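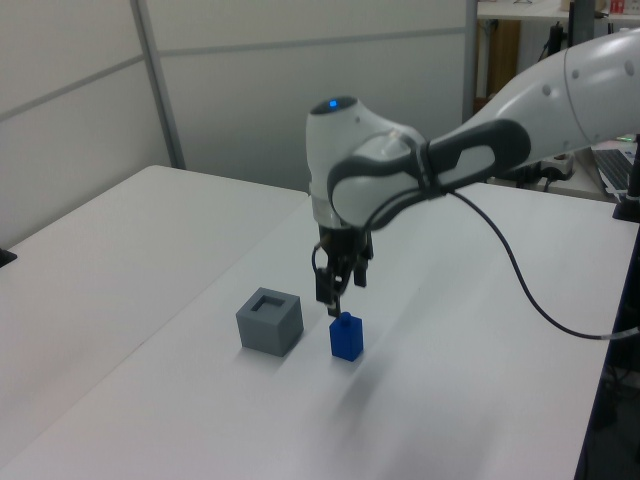
Weiße Tischplatte, blaues Lämpchen.

Diese Website verwendet Cookies. Mit der weiteren Nutzung stimmen Sie dem zu. [OK] [Mehr erfahren]

Fenster, zweiter Anlauf

Seit April habe ich die Fenster nicht mehr geputzt. Das fiel mir auf, als Telma zum Kaffee kam und fragte, ob es draußen neblig sei. War es nicht. Die Sonne schien, sie kam nur nicht durch.

Die Wohnung hat 13 Fenster, was beim Einzug nach Licht klang und heute nach Arbeit klingt. Vier davon gehen nach außen auf, über die Straße, und wer die Altbauten in der Gegend kennt, weiß, dass man da mit einem Bein auf dem Fensterbrett steht und sein Leben überdenkt. Also habe ich einen Fensterputzer bestellt. Die Firma heißt Vestergaard, der Mann heißt Bent Juhl, und er kam mit einem Eimer, einem Einwascher und einem Abzieher. Mehr nicht. Ich hatte vorher meinen Vorrat bereitgestellt: drei Sprays, einen Stapel Zeitungspapier und das Mikrofasertuch von Plimon, auf das ich ziemlich stolz war. Er hat es sich höflich angesehen.

Ins Wasser kommt bei ihm ein Spritzer Spülmittel, sonst nichts. Einwaschen, oben einmal quer ziehen, dann in Schlangenlinien nach unten, Gummi zwischendurch abwischen. Die Ränder macht er mit einem alten Leinentuch, das aussieht, als hätte es schon seiner Großmutter gedient. Zeitungspapier hält er für Aberglauben - und meine Silikondichtungen für verschimmelt, aber das war ein anderes Gespräch. 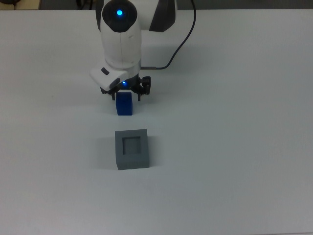 Noch einmal die Tischplatte, von oben gesehen.

Nach 36 Minuten war er mit der Straßenseite fertig. Ich brauche so lange für das Küchenfenster, und danach hat es Streifen, die man bei Abendsonne bis zum Bäcker sieht.

Den Rest wollte ich selbst machen, frisch geschult. Abzieher gekauft, Schlangenlinien gezogen, Wasser im Ärmel bis zum Ellbogen. Das Schlafzimmer ist ganz gut geworden. Das Bad reden wir uns schön. Beim Wohnzimmer habe ich in der prallen Mittagssonne angefangen, und das Seifenwasser war trocken, bevor ich den Abzieher gefunden hatte.

Für die Rahmen suche ich noch etwas, das den grauen Film wegbekommt, ohne den Lack mitzunehmen. Da-eun schwört auf Schmierseife, Ívar auf Ignorieren. Ich teste erst mal die Schmierseife, am Fenster hinter dem Schrank.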